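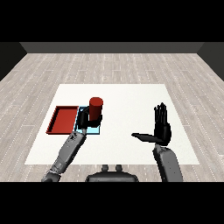

So when can I stop emptying the dishwasher? I get asked that before I've got my jacket off, and last November in Maltitz it came from a woman in the front row who said she had been promised a robot housekeeper since she was in grade school and would like to know who to write to.

Start with her. She always gets a friendly laugh, and she's put the whole question better than my title does. Then say hello properly, thank the people at Odberg for the room, and mention the coffee at the back.

Speaker notes, Wed 25 June, Odberg
Can it do the chores yet?
75 minutes with questions. Aim to stop talking with plenty left, they like to talk here.

Opening, after hello

Say who I am, briefly. I worked on packing lines, then on the machines that replaced parts of packing lines, and now I mostly write down what machines can and can't do for people who are thinking of buying one. I have no robot to sell. I do have a kitchen, and I clean it myself.

Ask for hands: who has a robot vacuum? Who has had to rescue one from under the couch? (Wait for the laugh, it takes a second.) Who works somewhere with a robot arm in a cage? Leave time for the shop people to look around and find each other, because they'll be my best help in the second half.

Then the short answer, since I don't like making people sit through an hour for it. On the shop floor: yes, for some jobs, and for a good while now. In the home: a few jobs, if you tidy up for the machine first. For the big general one, the helper that walks in and sees what needs doing: no, and I wouldn't put a date on it.

What a chore is made of

Take clearing the table after supper. Don't rush this part, I always rush it. You look at the table. You decide what's dirty and what's only been moved. You pick up a glass without crushing it, carry it with two forks and a plate because you're lazy like the rest of us, open a door with your elbow, and somewhere along the way you notice the milk is still out. Ask the room what they'd leave off the list. Usually someone says the cat.

Now cut it right down. Take away the kitchen, the milk, the cat, the door and the forks. Leave a table in an empty room, one thing to pick up, and a red tray to put it in. That's close to what we're looking at tonight, and it's all in simulation, so there's no real table and no real hand. Point out that the floor and the walls are drawn too. People in the back can't always tell, and I'd like them to know.

Someone will feel let down by a red cylinder. Be kind about it! I was let down too, the first time. But every chore in that kitchen has this one inside it: get hold of a thing, keep hold of it, and let go of it in the right place. If you've watched a toddler with a cup you know that's three separate skills, and that they don't arrive on the same day.

Why practice in a made-up room

Drops cost nothing there. You can run a pick all night, change the color of the object, start again, and the only thing that wears out is the person reading the results. A real hand has tendons or gears in it, and those wear, and then you're waiting on parts. (Tell the one about the parts coming to the wrong Maltitz, if time.)

The trouble is what gets left out. Real cups are slippery. Real tabletops have a sticky patch by the jam. Simulated grip is a set of sums about friction and contact, and the sums are good, but they're sums. A hand can learn to hold something in a way that only works in the drawn world. Then you bring it over to the bench, and out it squirts like a bar of soap.

Slow down here and take a drink of water. 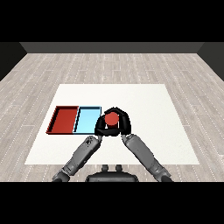
My mother-in-law's dishwasher is a robot, you know, and it's been doing a chore since before I was born, a young man told me in Maltitz, and half the room clapped.

He was right and I said so. Give him full credit tonight as well. A dishwasher does a household chore every day of the week, with hardly any brains, and it manages this by making you do the hard part. You load it. You face the plates the right way. You take out the wooden spoon. All the seeing and handling is yours, and the hot water is the machine's.

Go back to the ball on the screen for a moment. Two hands on one small ball. We do that ourselves without thinking, when we shift something or steady it, and for a machine it's quite a step up from one hand, because now each hand is in the other one's way. Fingers hide the thing from the camera. Each arm has to know where the other one is. I like leaving this one up while I talk, it gives people something to argue over. Should it be using two hands at all? I'd have used one. Then again, I've dropped a lot of eggs.

Shop floor section

Ask the shop people to chime in, and mean it.

The Pronik job is the one I know best, so lean on it. Small plant, they make brackets and hinge plates. They wanted an arm to take parts off a belt and set them in a rack. Whole thing was meant to take 11 weeks. It took 23, and most of the extra went into the belt and the rack, with very little on the arm itself. The parts came down every which way. Some were oily. Two kinds looked the same from above and different from the side, and the camera was above.

What fixed it was dull. A chute, so the parts arrived one at a time and lying flat. A wipe. A rack with wider mouths. Once all that was in, the arm did fine, and it's running today. I always get a nod from somebody at this point, usually a person in work boots.

So the shop floor gets its yes by being willing to rebuild the shop floor. You can't do that with a family. I've tried asking mine to put their shoes in the same place (pause) and I'd rather program the arm.

Mention too that the plant still has a person on that cell. She used to load the rack by hand and now she looks after the chute, clears jams, and swaps the rack. She told me it's easier on her shoulders and duller for her head. Read that out as she said it. Don't improve it.

The Kombo trial

Kombo was our own bench project, a sorting test with household bits: sponges, spoons, bottle caps, pill boxes, a very old tennis ball. 18 objects in the bag. The rules were simple, take one, look at it, put it in the right bin.

Hard plastic things went well. The spoons were a misery, since a spoon lying flat on a bench is nearly all bench. The sponge surprised us by being easy, it forgives a bad grip, and the tennis ball was easy right up to the point where it had to be put down and stay down. Round things roll. You'd think we'd have planned for that.

What I took home from Kombo was how much of the time went into the letting go. We had all been watching the pick. Everybody watches the pick! And then the cap sticks to the fingertip, or the ball goes off the end of the bench and somebody crawls under the cabinets after it. 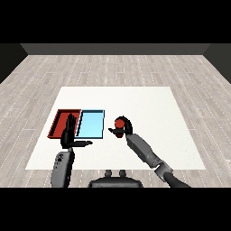

Letting go in the right place also means knowing which place is right, and that's where the trays come back in. Red and blue is about as plain as a choice gets. At home the choice is whether the sweater on the chair is clean, dirty, or in that third state where it's good for one more day. I can't tell you the rule for that and I'm the one who wears it.

Try the sweater question on the room. Let two or three people give their rule. They never match, and the couples are worth watching.

If you're thinking of buying something

People do come for this part, so don't skip it even if we're running long.

Ask the seller what the machine does when it drops something. If the film they show you has no drops in it, ask to see a longer film. Ask who resets the work between tries. Ask if anyone is driving it from another room, which is a fair way to collect practice but a different product from the one you thought you were looking at. Ask to bring your own object. I bring a wet sponge and a bunch of keys in a sandwich bag, and I have them with me tonight (hold up the bag, left jacket pocket).

For home, I'd say buy the machine that does one job and look at how much tidying it wants from you first. Vacuum, mower, window thing if you have that kind of windows. For a shop, look at your belt before you look at an arm. It may be that a chute is all you need, and I'll happily draw you one on the back of the handout.

Questions

Likely ones: jobs, price, stairs, safety around kids, folding shirts. On shirts, say it can be done slowly on a good day with a shirt it likes, and that a fitted sheet beats me too. On jobs, go back to the woman at Pronik and don't hurry. On price, I don't quote prices, they're stale by the time I'm home.

Leave the ball slide up during questions. Handouts are in the blue folder, and the projector cable goes back to the front desk.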